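Ticket: Grasp episodes rejected at review, "contact before close" rule
Opened by: Ngân Chu
Project: Breklow, household pick set
Status: Open, waiting on guideline wording
Priority: Normal

Hi all, me again. Starting this one so the back and forth stops living in my inbox. I had 100 episodes go to review in the last batch and 22 came back with the same flag, "contact before close." That's a lot more than I'm used to, and I'd like to know if I'm doing something wrong or if the rule changed while I was out in April.

What the Rornum handbook says (my copy, anyway) is that both pads should reach the object before the grip closes, and the object shouldn't get shoved along the surface on the way in. Fine, I can do that. What it doesn't say is how much a soft thing is allowed to squish before it counts as a shove. Most of my flagged ones are fabric. Boxes go through clean nearly every time.

Update, morning

First thing I checked was the gripper, because I'd rather blame hardware than my wrist. Trigger feels normal, no grit in the joints, pads are on straight. Ran the open/close check from the handbook and it passed. Swapped to the spare handheld and did a short run of the same objects and got the same flags, so I'm calling the hardware okay.

Second thing was the reviewer tool. Ostapchuk (that's the checker script, for anyone new on this ticket) got bumped to version 2 while I was away. The release note says "tightened object motion threshold" and that's all it says. Tightened from what to what? If anybody has the old number please paste it here, I'd be so grateful.

Update, after lunch

Okay, found something! I went through the rejected ones side by side with the accepted ones, and the approach angle is different. When I come in flat and low, the sheet bunches up a bit ahead of the fingers and carries the soft items with it. Ostapchuk sees the item move and flags it. When I come down steeper and then straighten out, the sheet stays put and so does the object. I tried it at 45 degrees and had more than half of the soft picks pass that would've failed before — not perfect, but a big jump for one small habit.

So part of this is on me and I'll own it. But I still think the rule needs fixing, and I'll say why. The handbook was written for a tabletop. On a hard surface, if the object slides, you pushed it, end of story. On bedding the surface itself moves, and the script can't tell a dragged sheet from a nudged object. We either need a separate limit for soft surfaces or a line in the handbook telling people to come in steep. Preferably both.

I also want to bring up clutter spacing while I'm here. The handbook says leave "a finger's width" of clearance around the target, and everyone reads that differently (my finger? the gripper's finger?).
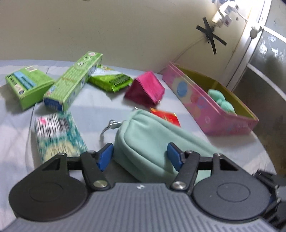
I've been reading it as the gripper's finger with the pads open, and I think we should just write that down. If the neighbor objects sit closer than that, it's a clutter episode and should be tagged as one before it's submitted. Right now people tag them after a rejection to get them through, and that makes the tags pretty useless for whoever trains on this later. I've done it too, so no finger pointing.

One more small thing: clips, zipper pulls, loops. Is a dangly part the object or not? If it touches the sheet and drags a little while the main body stays still, does that count as motion? I've been saying no. Trerkerard's reviewer said yes on two of mine and no on a third that looked the same to me.

What I'm asking for

Handbook: add a soft surface section with the steep approach, and define clearance by the gripper's finger.
Ostapchuk: post the old and new thresholds, and look at a separate one for bedding.
Review: a ruling on attached parts, either way, I don't mind which.

I'm holding the 22 for now and not resubmitting until the threshold question is answered. If you want to look at them they're in the shared folder under my name. New picks are all going in steep from today, so if the flag rate on those is still high please ping me and I'll dig again.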